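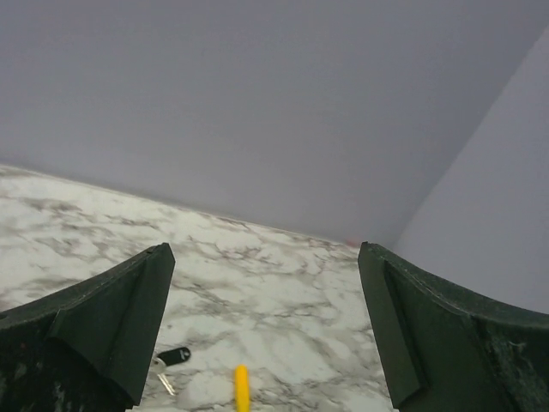
FOR IMMEDIATE RELEASE

Lucero Opens Key Sorting Counter for Tenants and Small Landlords in Favomgate

FAVOMGATE, February 3, 2020 – Lucero, a home services company that works with renters and small landlords, has opened a key sorting counter at its Murnis Street office. Anyone who lives or rents out property in Favomgate can bring in a bunch of keys and leave with them sorted, labeled and put on wire rings.

The service grew out of the company's move-out work. Staff who prepare apartments for new tenants kept finding sets of keys with no label, or with a label that could no longer be read. In 2019 the company handled 341 sets of keys, and 55 of them had at least one key that did not fit any door in the building.

"People hand us a heavy ring and say the front door key is on there someplace," said Trinidad Montecinos, who runs the counter. "We try the keys, take off the ones they don't need and write down what is left. Most of the time goes into trying the keys."

Keys can be tried at the customer's home for a separate fee. Customers who already know which key is which can have the sorting done at the counter while they wait.

How the sets are put together

Each set is threaded onto thin steel wire rings. The wire opens at a screw clasp, so a key can be added or removed without prying apart a split ring. Larger sets are divided over several rings that can be hooked together.

Plastic tags in different colors are then added. Lucero suggests yellow for the street door, blue for the apartment and green for storage, mailboxes and sheds, but customers may choose their own order. Apartment numbers and street names are left off the tags. A written list of what each color stands for goes home with the customer in a sealed envelope, and Lucero does not keep a copy.

The rings and tags are supplied by Ultum and are also sold separately at the counter.
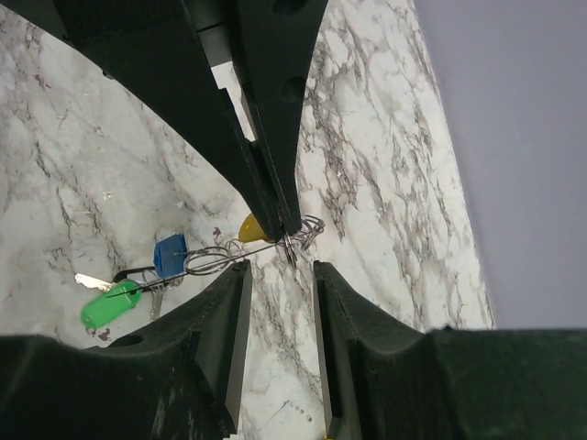
Prices and hours

Sorting and labeling a set of up to 12 keys costs $9, rings and tags included. Larger sets are priced at the counter. Tenants of buildings that Lucero already looks after pay nothing for their first set.

The counter is open from 10 a.m. to 4 p.m. on working days. No appointment is needed for one or two sets. Landlords with more than that are asked to call ahead. Lucero does not cut new keys and will not sort keys marked as restricted unless the customer brings the ownership card.

Old keys

Keys that fit nothing can be left in the metal box next to the door. They are sent for scrap in mixed batches, without tags or addresses. The first batch will be picked up in May.

"I had some 12 keys in a kitchen drawer and used 2 of them," said Tadeo Saavedra, a landlord who tried the service before it opened. "The shed key was the one I had been looking for."

About Lucero

Lucero prepares rental homes for new tenants in Favomgate and nearby towns. Its work includes cleaning, small repairs, inventory lists and key handover.

Press contact: Trinidad Montecinos, Lucero, Murnis Street, Favomgate

###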